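Speaker notes: Running a repair morning in a small town
Flanambridge Town Hall, 20 minutes plus questions

Slide 1. Title
Say good morning, check the back row can hear. Handouts are by the door. Questions at the end, please.

Slide 2. Where we started
Flanambridge had no repair shop after Bamer closed its counter on the high street. The nearest place that would look at a toaster was a bus ride away. We put up a notice in July asking who could sew, solder or sharpen. We opened with 5 tables and a borrowed kettle.

Slide 3. What people bring
In the first year we logged 183 items. Lamps came top, then clothing, then vacuum cleaners. By last month the log stood at 1,155. Mention the accordion if time allows.

Slide 4. What can be mended
Most lamps need a new plug, fuse or switch. Zips are slow, so one zip per visitor. We don't take microwaves or anything that runs on gas. Pause here, as people usually want to write this down.

Slide 5. Spare parts
We keep a small stock of fuses, flex, needles, belts and buttons. Pruto vacuum belts go fastest. For older models we strip parts from machines that are past saving. Every box has a label on the short end, so it can be read on the shelf.

Slide 6. Booking in
Visitors fill in a paper form at the door: name, item, fault. The fault box is the one that matters. "Broken" doesn't help. "Cuts out when warm" does. Keep the form to one side of paper.
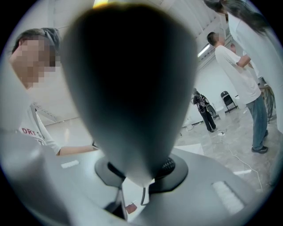
Slide 7. Money
The repair is free and there is a donations tin. Hall hire is our largest cost, then insurance. The Nazari Fund gave us 1,000 pounds in the second year. It paid for a portable appliance tester and a decent sewing machine. Don't get drawn into tax here.

Slide 8. If you want to start one
Find the hall first. Get insurance before you advertise. Finish taking items half an hour before closing. Leave the contact slide up during questions.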